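Matora Shed Night, minutes of the July 6, 2019 meeting
Typed up by me again, because I own the laptop

There at the start: Huw Gwilliam, both Wamens, Meléndez, Stitier by phone (dropped out during the gripper item, came back for the biscuits argument), and me. The Wamens brought the good heater, so we got through a lot more than last time!

Last minutes
Huw says I wrote that he "broke" the drill press. I've changed it to "was using". Everyone else happy, carried.

Money
We've got $2162 in the shed account. Out of that we still owe Meléndez for the bearings and the second lot of filament. Huw wants a proper bench vice and we all agree the old one is rubbish, but it was left until we know what the motors will cost. Stitier asked (before the phone went) if we could sell the old router table. Yes, if somebody cleans it first. No one put their hand up.

The hand gripper
This took up most of the night. For anyone who missed the last one, it's the hand-held version we're building first, so we can sort out the linkage before we hang it on the arm. Huw printed the new base plate with the ribs fanned out along it, and he's very pleased with it, and fair enough, it came off the bed of the printer lovely and flat. Mine at home warped twice. He's sending me his settings.

We went round and round on the finger pads. The black round ones stay for now. Meléndez reckons a softer face would hold cloth better and I'm with her, but the older Wamen thinks we'd just be gluing them back on every week. We'll do one pair in soft rubber and try both on the same stuff: a sock, a tea towel and a fleece. Huw wanted to add an egg. Voted down.

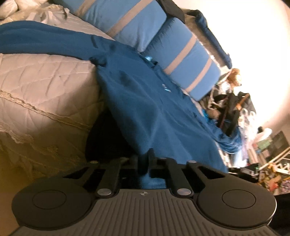 The other thing is slop in the pivots. If you hold the base and wiggle the arms you can feel it, and it's worse on my side of the shed for some reason (Huw says that's me). Younger Wamen has a reamer and thinks we should drill the holes a touch under and ream them to fit the bolts properly. I'd been going to shim them with bits of drink can, so her idea won and I'll admit it's better. She needs the spare linkage arms dropped at her place with the bolts bagged up with them. Please label the bag this time!

Long chat about doing up the bolts too tight. When we nip them up the whole thing gets stiff, and when we back them off it rattles. Meléndez suggested nylon washers and has a jar of them, so we're trying those before buying anything.

The arm
Not much to report. The shoulder joint is still in pieces on my bench and the belt I ordered is the wrong pitch, my fault entirely. I'll reorder. Stitier has the motor driver working at home and wants to bring it in, but he'd like a fused power strip on that wall first. Agreed, and Huw will pick one up. Spending limit of $95 for that.

Cloth folding
Older Wamen asked again what this robot is going to do once it's finished. The plan is still to have it pick up clothes and put them in a tub. Folding is a long way off and I'd like it written down that I said so. Huw would like it written down that he disagrees.

Other bits
The side door sticks. Lift and push.
Whoever took the small hex keys, we need them back before the next build.
Biscuits: Stitier wants a roster. We're not having a roster.

Jobs
Huw: power strip, printer settings to me
Me: belt, spare arms over to the Wamens
Meléndez: washers, soft pads
Younger Wamen: reaming
Stitier: motor driver, once the strip is in

Finished at 9, kettle went on again at five past.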